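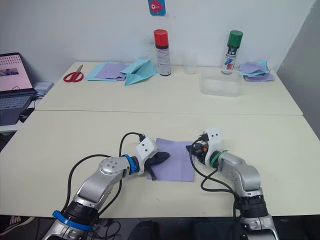 Photo: from the visitor handout, Prondik open day, Kolldale

September. Up before six and drove out to Kolldale for the Prondik open day. I left too late for breakfast and ate a roll in the parking lot. There was a sign-in sheet at the front door and a sticker badge that would not stay on my jacket.

The first hour was talks. I took a seat near the back. The speaker went through how they record a task: a person guides the arms through it over and over, and the recordings are used to train the machine. They have 952 recordings of paper folding so far and said they want more than 200 of each new fold before they try it without a person. Someone asked why paper. The answer was that it bends, it slides, and it costs nothing to ruin. I wrote that down.

After the coffee break we went in to see the folding table. Two arms, one on each side, with white housings at the ends and black fingers below. One has a blue ring and the other a green one, so the staff just say "blue" and "green" when they talk about them. The job was a square of lavender paper. Blue pressed on the left edge and green had hold of the right. I had expected it to be louder. Mostly I heard the fan in the room.

It was slow. I timed one full attempt on my watch and got 141 seconds, and that was for two creases. The second crease was off by the width of a pencil line — I would have been happy with it. The operator was not and put down a fresh sheet.

On the back table they had more paper in light blue and lavender, scissors with red handles, and a folded light blue piece leaning on the stack. I took it for an airplane. The man next to me said bird. We did not settle it.

Lunch was sandwiches in the hall. I talked for a while with a woman from Boonchu, where they pack soft goods by hand and would like to do less of it. She thought the arms were a few years off for her. I said the same about our mailroom.

In the afternoon there was a short session on maintenance. Cables wear out first, then the finger pads. Good to know. I asked about price and got a brochure, which has no prices in it.

Left at half past three. Traffic was bad by the bridge and I was home after five. Tried folding a square of printer paper at the kitchen table with two fingers of each hand — harder than I thought. Need to write up my notes for work and return the parking pass, which I forgot to hand in.

Recent entries
Gutters, finally
Femora trade hall, second visit
32 jars of plum jam
New tires and a long wait
The library book sale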